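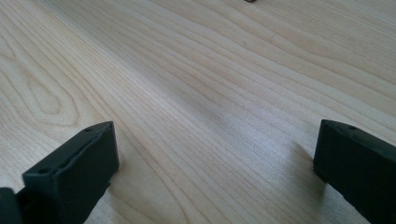

The pale tabletop, with the oval in the grain over on the left.

How to Look After a Light Wood Table Without Turning It Into a Hobby

Samer Karaki
Apr 16, 2023

A pale table is a fine thing to own until somebody puts a coffee on it. Dark wood forgives. Blond wood keeps records. I have had mine long enough to stop hovering over guests, and what follows is the routine I settled on after trying several that were more work than the table deserved.

You will need:
2 soft cotton cloths (old T-shirts, minus any with a printed slogan)
Dish soap
A bowl of lukewarm water
320-grit sandpaper, possibly
Clear oil or wax, possibly

Step 1. Find out what finish you have.
Put one drop of water somewhere nobody eats. If it sits up in a bead, the finish is doing its job and you can skip the last two items on the list. If it sinks in and leaves a darker spot, the wood is thirsty. Let the spot dry before you panic.

Step 2. Read the grain.
Every direction you wipe, sand or oil should be the direction the lines run. On my table they go on a diagonal, so I stand at the corner like a man about to take a penalty kick. Crouch down and look toward a window. Low light shows up smears you would swear weren't there.
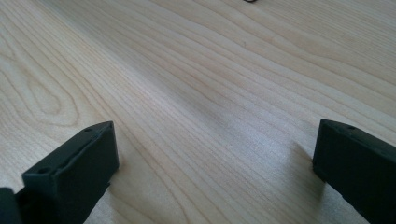 Straight lines through the middle, loops to the left, and a soft shine where the light lands.

The loops come from the way the board was sawn, and they are the best part. They are also where people get fancy and start rubbing in ovals. Don't. Keep going the way the long lines go and pass straight over the top.

Step 3. Wash it.
A few drops of soap in the bowl. Wring the cloth until it is barely damp, then wring it again, and wipe in long strokes. Follow with the dry cloth right away. My neighbor Rima Haddad swears by vinegar. Rima's table is glass.

Step 4. Deal with rings.
White rings are usually moisture in the finish and often fade in a day or two if left alone. Dark ones have gone into the wood. On bare or oiled wood, sand lightly with the grain and feather out well past the mark, or you will trade a ring for a dent. If you have veneer, put the sandpaper back in the drawer.

Step 5. Oil, if Step 1 said so.
Test underneath first, as some oils turn pale wood the color of weak tea. Thin coat, wait 15 minutes, wipe off everything you can. Leave it 48 hours before dinner. Lay the oily cloths flat outdoors to dry, never balled up in the trash, where they can catch fire.

I oil mine once a year, in July, when the windows are open anyway.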